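Posted in: Audiobooks & Listening > Apps and Playback

Chapters out of order after moving a long nonfiction audiobook to my phone

Leonie Ehlers

Hi all, hoping somebody here has run into this. I listen to a lot of natural history and popular science while I do chores, and I finally bought a big one I'd been eyeing, a history of the peat bogs called Penimstead. It came as a download from the publisher, so no store app involved, just a zip with 200 separate MP3 files in it (who does this to people?).

I copied the whole thing to my phone and opened it in Uvura, and the order is a mess. It plays the opening credits, then part 10, then part 100, then 101, and so on. Part 2 shows up more than halfway down the list. I got as far as a very confident man telling me "as we saw in the last chapter" about something I had definitely not seen in any chapter.

I tried deleting it and copying it again, and I tried the shuffle button in case I'd bumped it. Shuffle is off. On my old laptop the files look fine, in order, 1 to 200. Is it the app or the files? I'd rather not rename them all by hand if I can help it. Also it forgets my place whenever I close it, but maybe that's a separate problem.

Eldana Moges

It's the file names. Your laptop is smart enough to know that 2 comes before 10, but Uvura sorts them like words, one character at a time, so 10 and 100 both land ahead of 2. You need zeros in front: 001, 002, 003 and so on.

You don't have to do it by hand! Get any batch renaming program (I use Aline, the free version is plenty), point it at the folder, and tell it to pad the numbers to three digits. Check the preview before you hit apply, because the first time I did this I had the wrong folder open and renamed 3,359 vacation photos. Then delete the old copy off the phone completely before you put the new one on, or you'll get both.

If it's still wrong after that, look at the track numbers in the tags. Some publishers leave them blank or start over at 1 for every disc, and the app may be reading those instead of the names. Uvura has a setting under Library where you can pick "sort by file name."

As for losing your place, that's separate, yes. It thinks the book is music. Long-press the folder, choose "Mark as audiobook," and it should keep a bookmark from then on. Mine jumps back 6 seconds when I start it up again and I've come to like that. 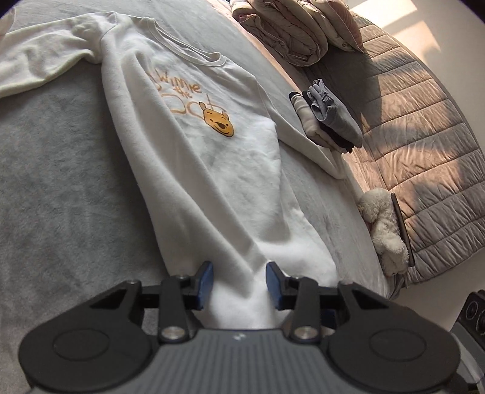
My own listening is nearly all laundry time too, so I feel your pain about being thrown into the wrong chapter with both hands busy. I had a long book about eels going on Thursday and I'd made it as far as the Winnie the Pooh sweatshirt, the white fleecy one, when the app skipped a whole part and I had to stop and go hunting for it. I've since set the double-tap on my earbuds to go back instead of forward. Worth doing while you're in the settings anyway.

dunmore_listener

just use a different app. i had the same thing and switched and it was fine, can't remember which one now, the icon is orange. 5 stars from me

Leonie Ehlers

Eldana, thank you so much, the zeros did it! All 200 in order. The tags were blank, so I set it to file name like you said. I had to start the book over but I'd only understood the credits anyway. Still looking for "Mark as audiobook," my menu only says "Add to collection." Do I need to update first?

We use cookies to remember your settings and keep you logged in. By continuing to browse you agree to our cookie policy. Accept | Manage preferences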